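Laundry folding with the hand grippers. Tips from the Roddale houses, April batch. Read before you start, not after. Additions go at the bottom, don't edit mine in the middle please.

Target per house is 100 good folds. Good meaning start to finish, no hands, shirt ends up folded. Bad ones we still keep but they go in the other pile (see Sorting).

## Before you pick up the gripper

- Charge everything the night before. Both grippers, and the phone you log on.
- Wipe the lens. Dry cloth, the glasses kind. Not your shirt tail, it leaves lint and then every clip for an hour has the same fuzzy spot in it. Lost a whole morning at Medrano street that way.
- Tie back long sleeves. Loose cuffs get in front of the lens.
- Fingers tight? Wiggle each one. If it moves, snug the screw a quarter turn and stop there.
- Check the sticker number against the log sheet. Write down left or right. People swap them at lunch and dont tell anyone.
- Run one throwaway fold. Watch it back on the phone. Then start.

## The surface

Beds are fine. Beds are better than tables for most of this, the fabric gives a little and you can get a fingertip under a hem. On a hard table a thin T-shirt lies flat as paint and you'll scrape at it forever.

Don't swap out the bedspread. Flowers, stripes, whatever the house has. The whole idea is the model sees real rooms. If every clip is a black shirt on a plain white sheet, it learns to fold black shirts on plain white sheets and falls over at the next house. Dolores Mbeki ran the first set at Drurnesix that way, all 99 on the same gray blanket, and we had to go back.

Do pull the spread smooth. A wrinkle in the bedding looks like a shirt edge, and the fingers will grab it. You'll lift half the bed.

Leave the fan off if the shirt is light. Jeans dont care.

## Order of the pile

Easy stuff first thing, hard stuff mid session, easy stuff at the end when your wrists are gone.

1. T-shirts, short sleeve
2. Jeans
3. Button shirts
4. Anything slippery
5. T-shirts again

Keep the unfolded pile up near the head of the bed and the work area at the foot end. Finished stack off to one side where you wont drag a sleeve across it. Clear a shirt-and-a-half of space in the middle, more for a men's XL.

Graphic side up or down, switch it every few. Same with which way the collar points. We got far too many collar-away clips in the first round.
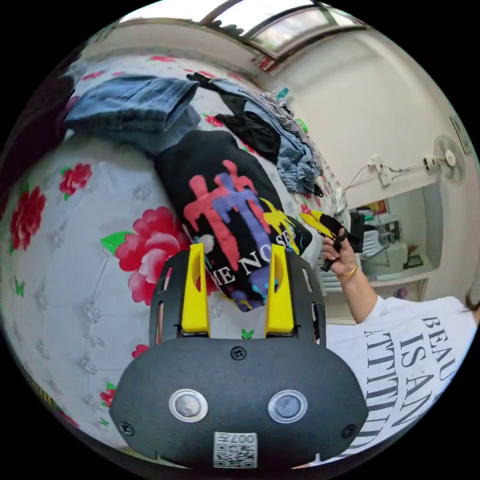

*T-shirt laid out, jeans already folded, rest of the pile still to go.*

## Folding a T-shirt with two grippers

Two people, one gripper each, is the easy way for big shirts. Two grippers one person works too and is what we need most of. Log which.

Spread it first. Grab both shoulder seams, lift, give it one shake, lay it down. Collar end goes down last. If it lands twisted, fix it on camera, don't stop the clip. Fixing is useful! The fixes are some of the best stuff we have.

Then:

- Pinch the shoulder a couple inches in from the sleeve. Other gripper on the hem, straight down from there.
- Lift both together, fold to the center. Set down, dont drop.
- Open the fingers all the way before you pull out. All the way. Half open snags the cloth and undoes the fold.
- Other side the same.
- Hem up to the collar. One fold or two, mix it up.
- Flatten with closed fingers, flat of the finger not the tip.
- Lift to the stack from underneath if you can get under it. If not, pinch the thick edge.

Slow at the pinch, normal everywhere else. People go slow for the whole thing, like they're underwater, and the robot comes out slow too. Fold at the speed you'd fold if you were a bit bored.

Getting a grip on flat cloth: come in at a slant, one finger tip down on the bed, slide till the edge rides up, close. Straight down from above only works if there's already a ridge. Make a ridge by pushing the cloth an inch with the fingers closed.

## Jeans

Heavy. Two hands or you'll be sore by noon.

- Waistband first. Pinch at the belt loop, never BY the belt loop, it twists.
- Leg over leg, seams roughly matched. Nobody needs it perfect.
- Cuffs up to the waist, then over once more.
- Thick bundle wont fit in the fingers when it's done. Push it to the stack instead of carrying. That's allowed.

Empty the pockets. Found a lighter, two socks and a receipt in one pair at Flumilstead.

## Button shirts

Button the top one and one in the middle before you record, by hand. Grippers cant do buttons and we're not asking them to this round.

Sleeves are the trouble. Fold each one straight down the back before the sides come in. If a cuff sticks out at the end, tuck it on camera.

Checks and plaids go slower, the edges get lost in the pattern, for you as well as for the model. Budget extra time. Still do them.

## Camera habits

- Keep the fingertips and the cloth both in view. Comes naturally if you don't roll your wrist.
- No fast swings between shirts. Bring the gripper back level, pause a second, go on.
- Start each clip with the fingers open and still. End the same way. Count one-two in your head.
- Free hand stays out of it. If you have to use it (cat, phone, shirt on the floor), say so in the log and redo.
- Other people in the shot are OK if they signed the sheet. Family photos, mail, pill bottles, put away first. Ask, don't move other folks' things yourself.
- Curtains: pick one and leave it for the session. Then the other way next session. We want bright window and dim room both.

## Sorting at the end of the day

Three folders. Dont invent a fourth.

**Good.** Folded, no hands, start and end pauses are there.

**Fumbled.** Dropped it, grabbed the bedspread, had to retry, but got there. Keep these. Tag what went wrong in two or three words: "missed hem", "double grab", "sleeve out".

**Toss.** Hand in the way, lens covered, clip cut short, somebody walked in who hasn't signed.

Borderline between good and fumbled goes to fumbled. Wanda checks those herself and would rather move one up than find a bad one hiding in the good folder.

Flumilstead came back with 49 good out of their first go, which is fine for a first go. They were tossing fumbles though. Please stop tossing fumbles.

Whole project is after 1000 good ones before the next training run, all houses together. So variety beats polish. A slightly crooked fold on a weird bedspread, take it.

## Save your wrists and back

- Kneel on a pillow next to a low bed. Standing bent over, you'll feel it tomorrow.
- 20 minutes on, 5 off. Set the timer on the stove so you have to walk to it.
- Swap hands with your partner, not just sides.
- Hold the gripper loose. White knuckles means the squeeze is too tight, check whether something's rubbing at the finger mounts.
- Bracelets and watches fine if they don't clack. The loose ones end up hooked on a sleeve.

## Little stuff

- Static in winter: damp washcloth over the pile for a minute, then off. Fingers clean after.
- Lint on the finger pads makes them slip. Masking tape, dab, done.
- Sticky pads, a drop of dish soap on a cloth, wipe, dry compltely.
- Don't pre-fold shirts to make them "behave". Old creases show up and the model learns to follow creases.
- Do crumple them between takes. Real crumple, ball it up, drop it. Same shirt can be used four times in a session, after that pick another.
- Inside-out shirts: leave a few inside out. Log it.
- Towels and sheets are NOT in this batch. I know they're easier.
- Spare screws are in the film can in the bottom of the case. Put the lid back on.

## Added later

Wanda: baby clothes too small for these fingers, skip anything under a kids size 6.

Wanda again: if the clip counter on the phone freezes, the clips are still saving. Finish the session, then restart. Don't restart in the middle.

Dolores: on the slippery stuff, fold it on top of another shirt that's already flat. Holds it in place. Log as "stacked". Worked on the blouses at Medrano, havent tried it on gym shorts yet.

Cases go back to the hall closet by 6 pm, chargers in the front pocket. One left gripper is still out, whoever has it please text Wanda Fitzsimmons.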